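Octubre, cuaderno de barra. ¡Por fin salió la lima con romero! Tanda 11, 50 ml de base por vaso, y la espuma aguanta casi 14 minutos. 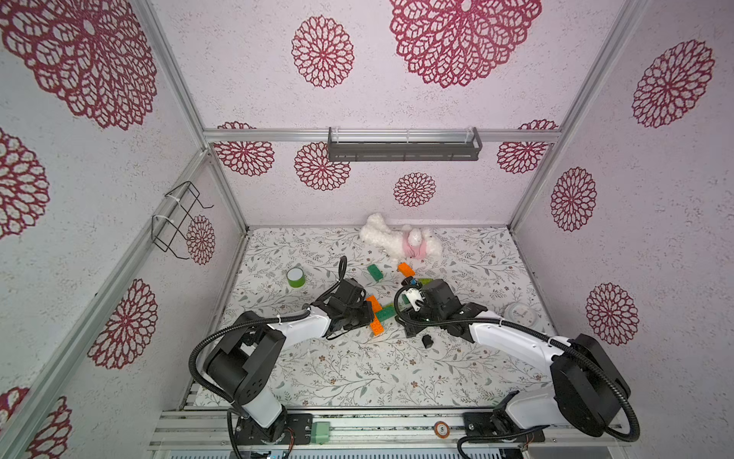

Bar Pludham

La de pomelo sigue amarga: bajar el sirope de Zedetti a 8 ml y probar otra vez antes de abrir.

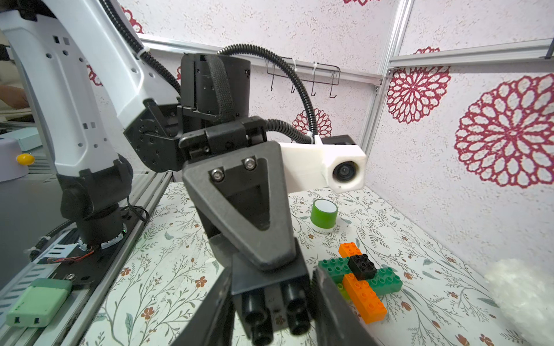 Con la cerveza de Akpan, en cambio, el pomelo gana muchísimo (¡qué aroma!). La quiero en la hora feliz. Falta pedir más romero a Pusar.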